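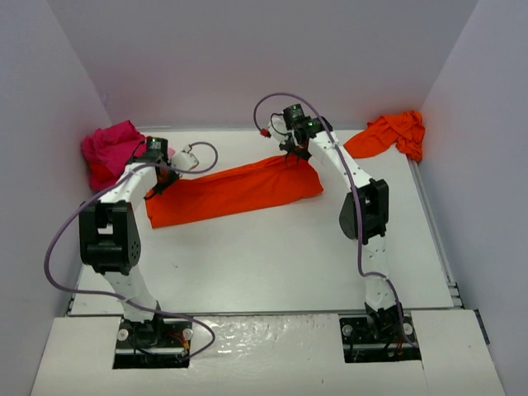
My mother ironed tea towels. I'd like to get that out of the way first, because it explains a good deal about the state of my airing cupboard, which for most of my adult life has been a place where cloth went in and only came out again by falling on someone's head.

I am the sort of person who folds a napkin in half, looks at it, unfolds it, folds it the other way and then puts it back in the heap with the rest. I own a lot of bright cloths (oranges, pinks, one red that has ruined two white shirts) and I love them all, but I have never once opened a drawer and found two the same size. So when Natsumi Sakamoto rang in October to ask if I'd like to spend a day at her folding class in Brombridge, I said yes before she'd got to the price. It was 40 pounds, by the way, with soup.

Natsumi ran the linen room of a hotel in Skendberg for years before she came here, and she still talks about it the way other people talk about having been in a band. On a busy morning they would get through 300 napkins before breakfast service finished. She can fold one while looking you in the eye and asking after your knees, and I can tell you it is quite unsettling the first time.

There were nine of us round a long table, each with a heap of our own laundry that we'd been told to bring from home "in its natural condition". Mine was very natural. Next to me sat Alper Bozkurt, a retired bus driver who had brought a pillowcase stuffed with dusters, and across from us Adesuwa Igwe, who makes and sells table linen from her front room and had come, she told me, to find out why her parcels always looked so lumpy when they were opened.

We started with the long fold. I had expected corners, because everybody goes on about corners, but Natsumi doesn't let you near a corner for the first half hour. You take a cloth by its two ends and you lay it out as a strip. That's the whole lesson! You hold it, you lower it, you let the middle touch the table first and then you bring the ends down after it. If you drop both ends together you trap air underneath and get a belly in the cloth, and if you pull too hard the weave goes off to one side and you'll be chasing it all afternoon.

I pulled too hard. My strip had one end you could have measured with a ruler and another end like a tongue. Natsumi came round, lifted it up, gave it a small shake and put it down again, and it lay there like a different piece of cloth altogether. "You are arguing with it," she said, and went off to look at Alper's dusters.

The next bit was smoothing, and here I have changed my ways for good. I have always smoothed from one end to the other, like someone buttering toast. She has you put the side of your hand in the middle and go outwards, first one way, then the other, quite lightly, and any folds run off along the edge where you can deal with them one at a time. Long folds that lie along the edge are nothing to worry about, she says. It's the little ones that cross the cloth that will show later, when you've doubled it over and they've set.

Adesuwa wanted to know about slippery fabric, and there was a proper conversation about this that I only half followed. She had brought some satiny stuff with her and it slid off the table twice while we were discussing it. Natsumi's answer was to work on a cotton sheet, with the slippery cloth on top, and to use the backs of your fingers. Adesuwa wrote this down and underlined it. I wrote it down as well, although I don't own anything satiny apart from a dressing gown that I am not going to start folding now.

Then soup (leek, very good, bread from the place on the corner) and a long argument about colour. Do you fold by colour or by size? I would have said colour without a second's thought. I like a drawer that goes from pink through to orange, and I don't see why I should have to apologise for that. Alper was for size. Vilém Hrubý, who had said hardly a word all morning, put down his spoon and made a rather passionate speech in favour of sorting by use, so that the things for the table live together and the things for spills live together and you never wipe up gravy with your grandmother's embroidery. He had obviously wiped up gravy with his grandmother's embroidery. We were all very kind about it.

Natsumi, when we pressed her, said the only rule she keeps is to finish one cloth before reaching for the next. The heap stays where it is, at the back of the table, well away from the one you're working on, and you leave a good clear space in between. At Skendberg she had a girl who used to shake the next napkin out while the first one was still half done, and by the end of a shift the two piles had crept together and everything had to be done again. I felt this keenly. My two piles have been one pile since I moved in.

We spent the afternoon on thirds. A strip folded in thirds will stand up in a drawer on its own edge, a trick I'd seen in magazines and assumed was done with cardboard. It isn't! The secret is to make the last third a touch shorter than the others so it tucks in without bulging. A finger's width is plenty. For a big tablecloth you want two people, one at each end, walking towards each other and trying not to giggle, and Alper and I did rather well at that after one false start in which we both folded in opposite directions and ended up with a sort of propeller.

By four o'clock I had 30 cloths standing in a row in a shoebox. I took a picture of them on my phone and sent it to my sister, who replied "whose are those".

A few practical things, if you fancy a go at home. Fold on a hard, plain surface, the paler the better, so that you can see the edge of the cloth against it. Take everything out first and heap it up behind you or in a far corner. Do the big things while you're fresh. Leave anything that needs mending in its own pile and don't, as I did, start sewing on a hem halfway through and lose your needle in a bath towel.

Natsumi's next classes in Brombridge run through the winter, and she is thinking of doing one on fitted sheets if enough people ask. Adesuwa and I have already asked. Bring your own laundry, and a jumper, as the hall takes a while to warm up.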